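Unit 4: Packaging, Labeling and the Household Consumer
Course handout, revised August 21, 2023
Instructor: Milagros Navarro

4.1 Scope of the unit

Unit 3 treated packaging as a cost to the manufacturer. The present unit considers it from the point of view of the household. Students are expected to have read the Loteo case before the first meeting and to bring written answers to the two preparatory questions on the course page.

4.2 Primary, secondary and transport packaging

Primary packaging is in direct contact with the product. Secondary packaging groups several units for sale or display. Transport packaging protects goods between the plant and the shop and is seldom seen by the buyer. The three levels are often designed by separate departments, and the Loteo case shows what follows when they do not consult one another: a carton made for 15 pouches was ordered after the pouch itself had been widened.

4.3 Flexible packaging

Bags, pouches and wraps use little material for their volume and take up almost no space before filling. They offer limited protection against crushing, and the printed surface changes shape with the contents. A brand name that is clear on the designer's flat proof may be hard to read once the bag is folded, squeezed or tied. Proofs should therefore be reviewed on filled samples as well as on paper.

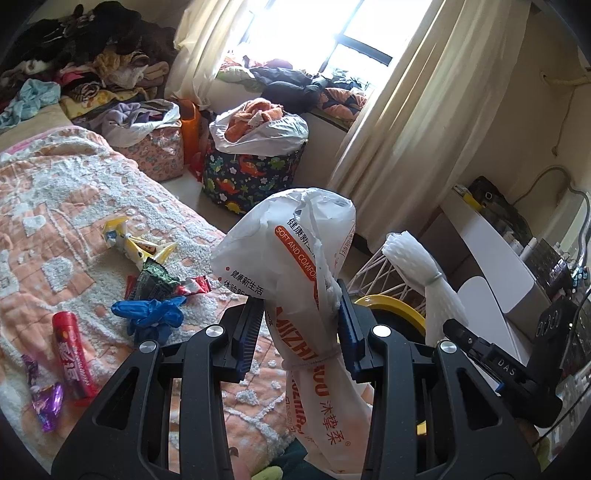

Figure 4.1. Printed white plastic bag, twisted and tied with a thin string.

4.4 The principal display panel

The principal display panel is the part of the package most likely to be seen at the moment of purchase. In the survey by Bríd Madigan assigned for this unit, 300 households were asked to recall the wording on a package they had bought within the month. Brand names were recalled by 68 percent of respondents. Directions for use were recalled far less often — a result Madigan attributes to placement and type size.

Students should note that the survey relied on memory and did not record how long each package had been kept. The Urnano study, with nearly 2,000 respondents, addresses the second point and will be discussed in Unit 5.

4.5 Terms to know

Display panel; fill level; flat proof; closure; reclosable package; secondary packaging.

4.6 Written assignment

Select one flexible package from your own household. In two pages, identify its display panel, describe its closure, and state which printed information remains legible after opening. Attach the package or a clear photograph of it. Papers on rigid containers will be returned unread.

Required reading: Madigan survey, sections 1 and 2; Loteo case, complete.
Optional reading: Baudry case, appendix on closures.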